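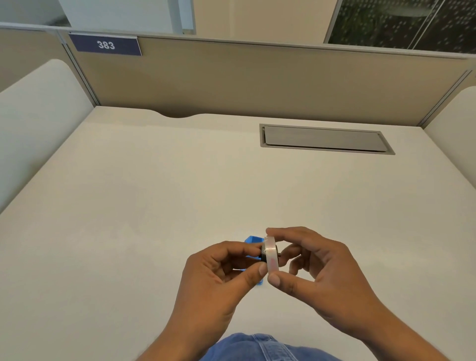 Tape task, desk 383. Both hands on the roll.

Progress note, June. To: Muireann Heffernan. From: Eimear Costello.

Muireann, short one this time, quote deadline is close and I want your answer on the arms before it lapses.

Where we are. Desk work recording is going fine. Tape roll on and off the dispenser is the main task right now, 370 usable takes so far. Stapler and pen cup tasks written up but not started. Takes with thumbs covering the hub are still the biggest reason we throw one out. New instruction sheet asks people to keep the roll lower and closer to the desk, too early to say if it helps.

Spending. Headsets and mounts all paid. Consumables are tiny, mostly tape. We have 3691 left in the equipment line and I'd like to keep it whole untill the arm decision is made. Please don't let anyone move it to travel.

The arms. Plan is still two, one per desk. Quotes in from Hileck and Scanlon. Zavora never wrote back, I've stopped chasing.

Hileck: cheaper arm, but the fingers are sold separately and the wide flat ones won't get round a small roll. We would need the narrow set. Delivery 8 weeks. Training not included.

Scanlon: costs more up front, fingers and one service visit included. Delivery longer and they won't commit to a date in writing. Their controller also needs its own power circuit, building services have to look at that, request is in.

My preference is Hileck with the narrow fingers. Would rather spend the difference on a spare wrist camera. If you want Scanlon I need to know soon, the power work has to be booked first.

Desks. The arms need a bolt-down plate or a clamp. Clamp is better for us, we don't own the furniture and Prellavance will want the tops back with no holes. The cable tray is at the back right, so I've asked both suppliers for cable lengths to reach it with the arm on the left. Hileck answered, fine. Waiting on Scanlon. Neither has told me what the clamp does to a laminate top over a few months of use, will ask agian.

Not budgeted yet: insurance change once the arms are on site, a lockable cabinet, the second emergency stop. I'll send numbers for those with the next note.

Needed from you:
- yes or no on Hileck
- ok to hold the 3691
- a name at Prellavance who can sign off on the clamps

Takes sheet is in the shared folder, tab 2.

Eimear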